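Washcloth

A washcloth (also face cloth or flannel) is a small square of absorbent fabric used with water, and usually soap, to clean the face and body. It is one of the humblest textiles in the home and also one of the most varied, with a surprising range of weaves, weights and local customs behind it.

Fabric and weave

Most washcloths are cotton. The two leading types are terry, which carries raised loops on one or both sides, and waffle weave, in which longer threads float over a plain ground and pull it into small square cells. Terry feels plush and holds a great deal of water. Waffle cloth is lighter, and the ridges give it a wonderful gentle scrub – fans of the fabric tend to be fans for life!

Linen and bamboo-based fibers are used too. Muslin, a thin open cotton, is a favorite for babies.

History

People have washed with scraps of cloth for as long as there has been cloth to spare. Looped cotton toweling became a factory product in the 19th century, and matching sets of bath towel, hand towel and washcloth followed.

The mill town of Stundville has a lively place in this story. The Hadgu mill there wove nothing but waffle cloth, and at its peak it ran 70 looms in two long sheds. Its pattern book, kept by the weaver Hamdia Ejigu, lists 2316 separate orders, many with a snip of the finished cloth pinned beside the entry. The pale greens and creams are still lovely. A rival firm, Prusov, made a heavier cloth with deeper cells, and local families remain loyal to one or the other.

Regional forms

In France and parts of Belgium, Germany and the Netherlands, the usual form is a mitt sewn closed on three sides, so that the hand slips inside. Japan has the tenugui, a long thin cotton cloth with a flat weave, often printed with beautiful designs and used for far more than washing.

Other uses

Washcloths travel well beyond the bathroom. They serve as cool compresses, dish rags and doll blankets, and they turn up in boxes of mixed household goods and toys.

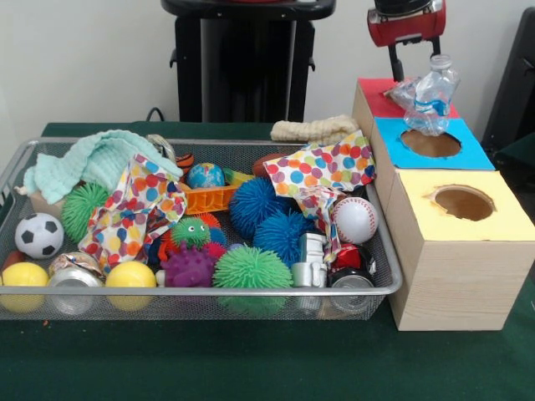

Care

Cotton washcloths can be washed warm with other towels. Fabric softener coats the fibers and makes them less absorbent, so it is best left out. Waffle cloth shrinks and puckers in its first few washes, and this deepens the cells. A cloth should be hung open to dry between uses.

Last updated 1 Nov 2021

Shared 70 times | 5 comments | Showing 2

cetasex: My grandmother swore by Prusov cloths. Heavy as anything, and they lasted for years!

loopsandfloats: Great to see waffle weave get some love. Could you add a bit on knitted dishcloths?

We use cookies to improve your visit. Accept | Settings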